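FOR IMMEDIATE RELEASE
Nov 20, 2024

Nommont Opens Pre-Orders for Aken, a 12-Piece Line of Shirts, Skirts and Layers

BINTHORPE - Nommont, the womenswear label based in Binthorpe, today opened pre-orders for Aken, a new line of 12 pieces meant to be worn together in pretty much any order. Two shirts, two skirts, three pants, a vest, a cardigan, a short trench, a knit dress and a blazer. Orders ship in June.

Sizes 0 to 26 across the whole line. Same price at every size. No separate plus range, no "extended" page to click through to.

Aken started with customer mail. People kept asking which Nommont skirt went with which Nommont shirt, and the answer was too often neither one. Hems wrong, creams that didn't match, a blazer cut too close for anything thicker than a tee. So the design team went back and drafted the new line as one set. Shirt tails sit flat under every waistband. The trench goes over the blazer. The vest works over the knit dress and also on its own, buttoned, with the wide pants.

Colors: nine in total, including oat, brick, washed navy, moss and a soft black. Prints are limited to one small check and one stripe, and yes, they can be worn together - the lookbook has it with brown loafers and a plain belt.

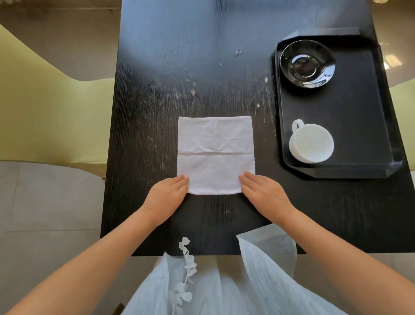
Fabric is cotton twill for the pants and trench, a cotton poplin for both shirts, and a merino blend for the cardigan and dress. The twill is woven for Nommont by Serra, the mill that also supplied last year's work jacket. It's a mid weight cloth. Holds a crease, softens up after a few washes. Everything but the blazer and the trench can go in a machine on cold.

Pockets: all three pants, both skirts, the dress. Real ones, deep enough for a phone.

How to wear it, from the styling team:

For the office. Check shirt, navy pencil skirt, blazer over the shoulders. Low block heel.

For the weekend. Striped shirt left open over a white tee, moss pants rolled once at the ankle, flat sandals or beat up sneakers.

For dinner. Knit dress, belt, ankle boots. Add the trench if its raining.

For travel. Wide pants, vest, cardigan tied at the waist. The pants come out of a suitcase looking fine, hang them overnight if you're picky.

Prices run from $68 for the poplin shirts to $240 for the trench. Pre-order customers pay half now and half at shipping, and can cancel any time before the parcel leaves. Exchanges for size are free both ways. Free hemming on pants at the Binthorpe shop, allow nine days.

The first 100 orders get a matching fabric belt in brick or oat, while they last. One per customer. The belt won't be sold seperately this season.

The full line is on view now at the Nommont shop in Binthorpe, where samples in every size are on the rail for trying on. Samples not for sale. The online store has the lookbook, garment measurements and a fit chart showing each piece on several different body types.

Wholesale: a small allotment is open to independent boutiques, minimum of nine pieces per style. Line sheets and swatch cards on request.

About Nommont
Nommont designs and sells womenswear from its shop and studio in Binthorpe. The label makes two collections a year plus a year-round range of basics.

Media contact
Nommont Press Office, Binthorpe
Lookbook images, samples for shoots and swatches available on request. Please include your deadline and sizes needed.

###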